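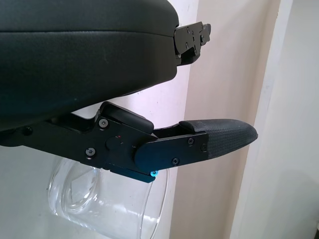 How often does the filter in the Bassi need changing?
Every 2 months in a normal household, or after 3000 cups if you're the sort of person who keeps a tally on the fridge.

The Bassi is the countertop water filter from Groltside, and it's the one we keep going back to in our own kitchens. It sits next to the sink, needs no plumber, and pours a glass of water that tastes like hardly anything at all (we mean that as high praise!). If your tap water smells like a swimming pool on a Wednesday morning, you'll notice the change with the very first cup of tea.

You fill it from the top. The lid lifts straight off, the opening is wide enough for a big pitcher, and the upper tank drains through the filter into the lower one while you get on with breakfast. A full tank takes 60 minutes. That sounds slow, but most of us just top it up before bed and have plenty waiting in the morning.

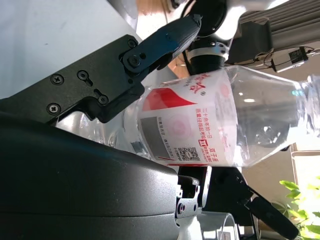 The spigot is the part people write to us about, and we love it too. It's a lever type with a soft stop, so you can fill a tall flask one-handed, and it comes apart for washing without any tools. The older Bassi had a push button that dripped if you let go too quickly - that's gone now, and good riddance. Old spigots can be swapped for the new one, and the washer is in the bag.

We get plenty of questions about bottled water, usually from folks who have been hauling it up the stairs for years. Keep a few bottles in the closet for storms, by all means. For everyday drinking, soup, coffee and the dog's bowl, a counter filter is so much less lifting.

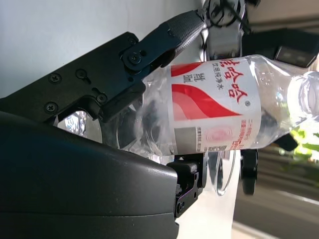 Bottled drinking water in a red and white label.

Cleaning is easy. Wash both tanks in warm water with a drop of dish soap, rinse well, and let them air dry upside down. Please don't put the filter itself in the dishwasher! If you live with hard water, a splash of white vinegar in the lower tank once a month clears the chalky ring. Latifa Filali in our Mondinthorpe store leaves hers overnight and swears by it.

It needs a flat, steady surface that can take the weight when both tanks are full, with the spigot hanging just over the edge so a glass fits under it. 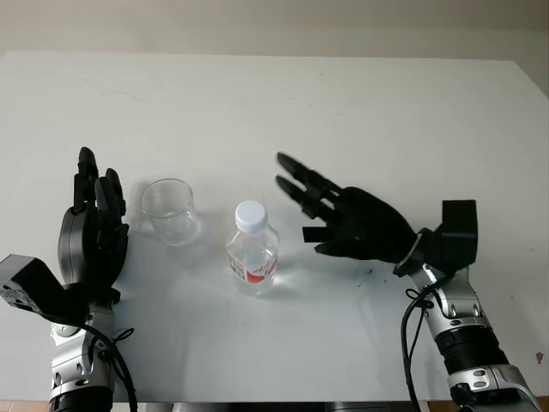 White tabletop, matte finish.

Specs and extras
Price: $93, with one filter included
Replacement filter: Zilness cartridge, twist fit
Spigot: lever type, fits older Bassi tanks
Colors: cream, slate, and a lovely leaf green that's back in April
In the box: both tanks, lid, spigot, spare washer, cleaning brush

Pickup is free at Mondinthorpe, and we're happy to fit the spigot for you at the counter while you wait.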